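Trays, napkins, and the big gray table

Quick one tonight, the dryer buzzes in 11 minutes and then I have to go deal with that.
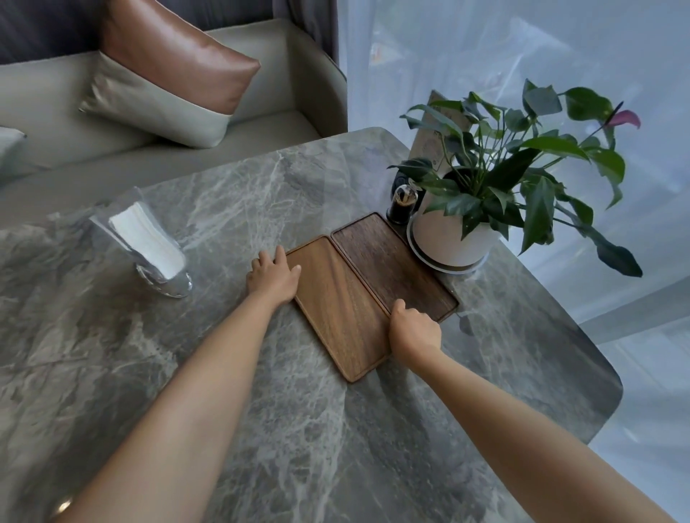 So the party is Saturday. My aunt's retirement thing, which grew. First it was cake and coffee, then it was cake and coffee and "a few little sandwiches," and now Lyle Whitlock is bringing a smoked fish and wants to know where it goes. It goes on a tray, Lyle. Everything goes on a tray.

Which is why I've been fussing with the two wood ones all evening. A medium brown and a dark walnuty brown, both with a bit of a raised edge. I always figured they'd look wrong together, bought years apart, different stores even. But shove them up long side to long side and you get one big block, nearly, and I like it so much more than the white platter. The platter is going back in the garage. Maybe to Goodwill. Don't tell my mother.

Tried them straight first. Too stiff, looked like a bank. Then on the diagonal, and yes. Diagonal leaves room on the left for the napkins, and people can reach in from the couch side without climbing over each other. Bread and crackers on the lighter tray, fish and cheese on the dark one. I think. Ask me again Friday.

The marble. OK. People who've been reading since February know how I feel about this table. It weighs as much as a car, it took three of us and Ihor Ivanyshyn's furniture dolly to get it in the door, and I complained for a month. I take most of it back. All that swirly veining hides crumbs like you wouldn't beleive, and the rounded corners have saved my hips more than once. What it does not like is lemon. Or wine, or tomato, or anything fun. So the trays are partly for looks and partly so I'm not on my knees Sunday with the poultice stuff again.

Felt dots under the trays, by the way. Got a pack of 100 at Javmont for next to nothing and have used over half on chairs. Four per tray, done, no scraping sound.

Napkins – plain white paper, in the clear glass holder. I had cloth ones ironed and everything, then did the math on how many people are coming and put them back in the drawer. The glass holder is heavy enough that it stays put when somebody yanks one out. Only complaint is it shows every fingerprint, so wipe it last, after the food's out, right before the bell.

The plant stays. I went back and forth. It's in the round white pot on its saucer over at the right, and it does eat up space where a bowl of olives could be, but the table looks cold without something green on it. Olives can live in the kitchen. Will water it Thursday, not Saturday, learned that the hard way when the saucer ran over at Easter.

Still to do:
Oil the trays (the food safe one, NOT the stuff under the sink)
Small knives, where are they
Little signs for the cheese? My aunt will say it's too much. Doing it anyway
Call Hnatiuk bakery re the rye, they close early
Find the other cake stand

Somebody asked in the comments what I use on wood that's gone dull. Just mineral oil, rag, leave it overnight, wipe in the morning. The dark tray drinks more of it than the light one, so do that one twice if yours is the same.

More after the weekend, if I'm upright. There's the buzzer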